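LÉEME – Colección "Armario y dormitorio"

Hola. Soy Glenys McKinnon y me encargo de mantener esta carpeta junto con Mereana Rewi. Si has llegado hasta aquí buscando la parte de cocina, está en el directorio de al lado y tiene su propio LÉEME, bastante más serio que este.

Qué hay dentro

Clips cortos de gente ordenando dormitorios: doblar camisetas, colgar pantalones, emparejar calcetines, vaciar una silla llena de ropa (la silla de siempre, la tenemos todos). En total son 1.022 clips, repartidos en 3 tandas. La primera se llama Flanagan, la segunda Flitov y la tercera Nirus. Los nombres los puso Mereana una tarde y ya se quedaron así, no busquéis ninguna lógica. La idea inicial era llegar a unos 2.000, pero en junio paramos para revisar las etiquetas y preferí publicar lo que estaba limpio.

Las habitaciones son de casas normales de Dresden, con su luz y sus muebles. No hemos decorado nada. A quien nos abrió la puerta le pedimos solo que no ordenara antes de que llegáramos, y os aseguro que fue lo que más costó.

Cómo está organizado

Cada tanda tiene una carpeta por habitación, y dentro van los clips, una hoja con las etiquetas y una nota de texto con lo que nos pareció que merecía la pena apuntar: si el armario es de puerta corredera o de bisagra, si hay perchas, si la cama estaba hecha. Las notas las escribimos a mano y se nota, unas son larguísimas y otras tienen dos líneas. Si alguien se anima a unificarlas, encantada.

Las etiquetas van por prenda y por acción. "Doblar" incluye doblar a medias y volver a empezar. "Guardar" solo cuenta cuando la prenda queda dentro del armario o del cajón; si acaba encima de la cama es "apilar". Con los pantalones tuvimos muchas dudas y al final separamos "doblar por la costura" de "doblar como sea" – la segunda gana por goleada.

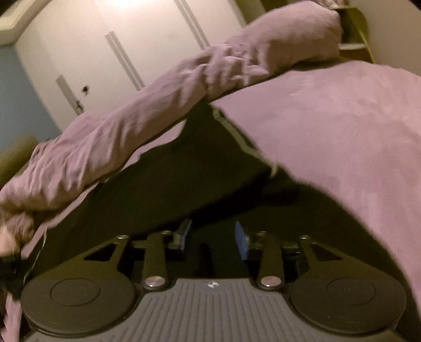
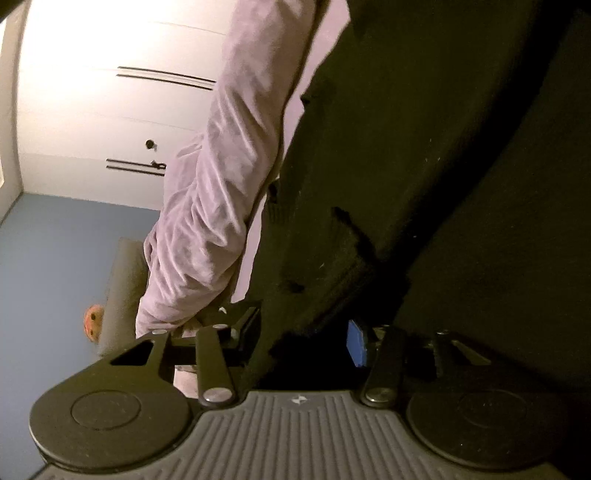
Manga larga y ropa oscura, con las puertas blancas del armario al fondo.

Cosas que conviene saber antes de usarlo

El color de la ropa no es de fiar. Una misma camiseta puede parecer lila en un clip y rosa apagado en otro según cómo entre la luz, así que en las etiquetas ponemos el tipo de prenda y dejamos el color como campo opcional. Si tu trabajo depende del tono exacto, mira primero unas cuantas muestras de Nirus, que es la tanda más variada en ese sentido.

Los armarios blancos son mayoría. Es lo que había en las casas y no hemos querido compensarlo. Contra una puerta blanca la ropa negra se recorta de maravilla, pero una sábana clara se pierde bastante, y ahí las etiquetas tienen más errores. Estoy repasando esos casos poco a poco.

La orientación también cambia: hay clips torcidos y otros directamente tumbados. No los hemos girado. Si los giras tú, acuérdate de guardar el original, que ya me pasó una vez con media carpeta de Flitov y no se lo deseo a nadie.

Lo que falta

Abrigos, casi no hay. Zapatos, tampoco. Mereana quiere añadir una tanda de cambio de temporada, con cajas y bolsas saliendo del altillo, y yo me apunto en cuanto terminemos con las sábanas.

Uso y contacto

Podéis usarlo para investigación y para clase. Si publicáis algo, citad la colección por su nombre y decid qué tandas habéis utilizado. Para errores de etiquetas, abrid una incidencia con el nombre de la carpeta y el del clip. Para dudas sobre las habitaciones, mejor preguntad a Mereana, que se acuerda de todas.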